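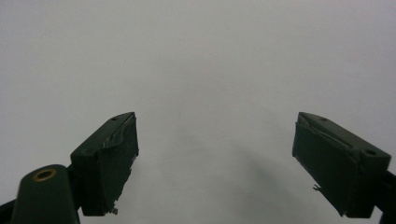 Rajitha Sikder

Varkenico Wall and Ceiling Primer, Flat Pale Gray

Product details

Varkenico is a water-based gray primer for interior walls and ceilings. It goes over new drywall, cured plaster, old flat or eggshell paint, and most patching compounds. It dries to a flat finish that hides roller marks and gives the top coat something to hold on to.

Gray primer is mostly used under strong colors. Reds, deep blues and dark greens often need three or four coats over white, and usually two over gray. It can also be left as a finish coat in closets, storage rooms and workshops, where the walls don't get washed much. If you plan to leave it bare in a room people use every day, put one coat of clear matte sealer over it.

Sizes

Quart – for patches, trim repairs and small closets.
Gallon – one coat on the walls of an average bedroom.
Five-gallon pail – covers nearly 900 square feet in one coat on smooth, sealed drywall. Expect less on bare plaster or anything textured.

The pail has a pour spout under the lid and a metal handle. Product code for the pail is VK-442. The quart and gallon are listed under the same name without a code.

Preparing the surface

Wash off grease and dust with warm water and a little dish soap, then rinse and let the wall dry overnight. Scrape anything loose. Fill holes and dents with a light patching compound and sand flush. Glossy paint has to be dulled first with fine sandpaper or the primer will peel when tape is pulled off it.

Water stains, smoke and marker will come through. Spot-prime those with a shellac-based stain blocker before you start. Varkenico slows stains down a little but it isn't sold as a stain blocker and we don't recommend it for that.

Remove old wallpaper paste completely. Paste left on the wall turns soft under wet primer and you will get fine cracks as it dries.

Application

Stir for two minutes. Do not shake the pail. Shaking puts air in the primer and the bubbles show up on the ceiling.

Use a 3/8 inch roller cover on smooth walls and a 1/2 inch cover on light texture. Cut in along the corners with an angled brush and roll while the edge is still wet. Work in sections about as wide as your arms and finish each one with light strokes in one direction. On ceilings, roll the last pass toward the main window.

It can be sprayed without thinning. If you do thin it, add no more than a cup of clean water per gallon.

Dry to the touch in 45 minutes. Recoat with primer or paint after 2 hours. Cool or damp rooms take longer, and in a basement in July it's better to leave it until the next morning. Don't apply below 50 degrees.

Cleanup is soap and water. Dried drips come off tile with a plastic scraper.

Choosing between this and Jasinard

We also stock Jasinard, a white primer from the same maker. Jasinard sands more easily and is the better choice under white, cream and pastel paint. Varkenico covers dark old paint in fewer coats. Both cost the same in the gallon size. You can mix the two if you want a lighter gray, but mix enough for the whole room at once, as a second batch is hard to match.

Storage

Press the lid down all the way around and store indoors. An opened pail keeps for 11 months if it has not frozen. Primer that has frozen turns lumpy and should be thrown out once it has been dried with cat litter or paint hardener.

Customer notes

"Used the gallon under a dark red in our dining room. Two coats of red and done. The last time I painted a room red I used white primer and lost count." – Amarachi Effiong

"Good coverage, low smell. It thickened up in the tray on a hot afternoon, so I would pour less at a time." – Kittipong Kamolrat

"Fine on drywall. On my old plaster I needed a second coat, and the five-gallon pail did not go as far as I had planned." – Ansel Fitzsimmons

Ordering

Quarts and gallons ship in one or two working days. Pails go by freight or can be picked up at the Noltonow counter, side entrance, from 7 a.m. Unopened cans can be returned with the receipt. Opened cans can't be returned.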